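Limavano Short-Stay Units
Quarterly room safety checklist, Unit 11
October round, with comments

Completed by: Chandrasekhar Bhat
Copy to: Wiromton office

Marks used: OK, FIX (repair before next guest), WATCH (look again next round).

Entry and hallway

Front door closes and latches by itself: OK
Deadbolt opens from inside without a key: OK
Door viewer clear: WATCH. Scratched on the outside, still usable.
Evacuation diagram on back of door: FIX. Shows the old assembly point beside the bins. The new one is at the visitor parking sign.
Hallway light: OK

Smoke and carbon monoxide alarms

Hallway smoke alarm, test button: OK
Bedroom smoke alarm, test button: FIX. Weak chirp, then nothing. Battery replaced and tested again, same result. Replace the whole unit.
CO alarm: OK. Expiry date still readable on the side.
Fire extinguisher gauge in green: OK. Bracket has one loose screw, tightened on the spot.

Kitchen

Range anti-tip bracket: OK
Range hood filter: FIX. Greasy enough to drip. The Filteck replacements are in the storage room, second shelf. Please log the ones you take.
Outlets near sink trip when tested: OK on the left, FIX on the right. The right one tests fine but takes two tries to reset.
Under-sink cupboard, leaks: WATCH. Old stain at the back, no change in size since the summer round.
Kettle cord and plug: OK

Bathroom

Hot water at tap: OK
Grab bar, pull test: OK
Non-slip mat: FIX. Suction cups perished on one end. Throw it out.
Exhaust fan: OK, noisy. Bright cleaned it last year and it was quieter for a while.

Bedroom

Window opens fully and stays up: OK
Window restrictor: OK
Blind cords on cleat, out of a child's reach: FIX. Cleat is there, cord was hanging loose. Remind the cleaners.
Bedside lamp cords: OK
Baseboard heater, clear space in front: WATCH. The armchair keeps drifting back towards it. Moved again.
Bed frame bolts: OK, all snugged up.

Storage furniture

Wardrobe fixed to wall, pull test at the top: OK
Hinges, both doors: OK. Open each door all the way and check the screws before closing it.
Shelves seated, no sag: OK
Drawer runners in the dresser: FIX. Bottom drawer comes right out if pulled hard. Needs a stop.
Dresser wall strap: FIX. Strap is in place but the anchor turns in the drywall. Move it over to the stud and use the longer screw. 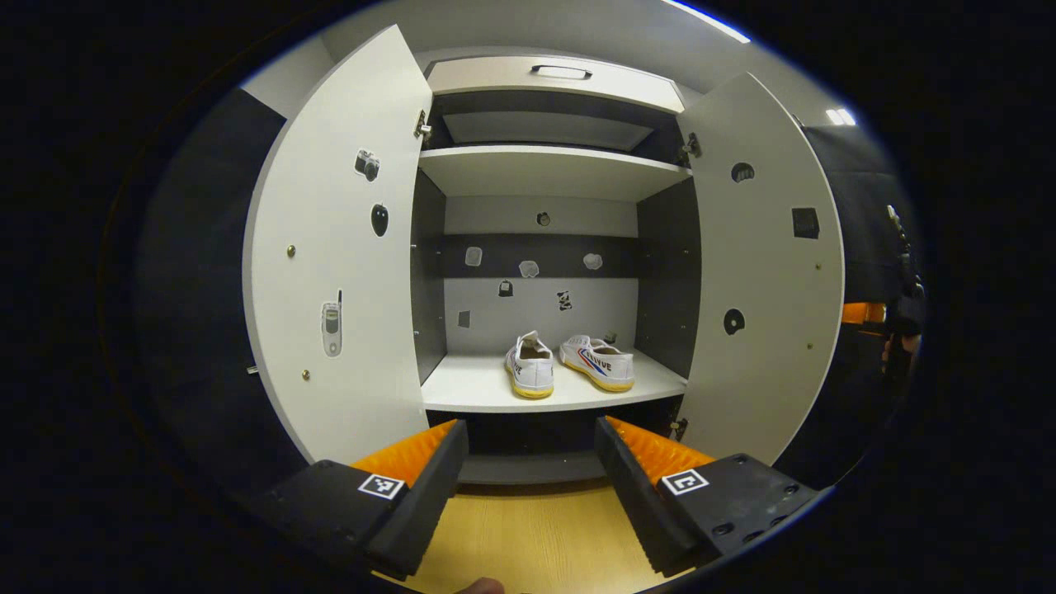 Nivaldo Meireles wrote back that the dresser should come out of the unit until the strap is done, and that a tag on the drawer won't stop a kid from climbing it. He also wants the pull test done with the drawers open from now on.

Agreed on both. Dresser goes to the storage room before the next check-in, and the wording of the test will be changed on the blank form.

Balcony

Railing, push test at 4 points: OK
Door lock: OK
Deck surface: WATCH. Paint lifting near the drain.

Parts to order

1 smoke alarm, hardwired type with battery backup
1 bath mat
2 drywall anchors, spare
1 drawer stop

Work order 3050 covers everything marked FIX except the evacuation diagram, which the office prints.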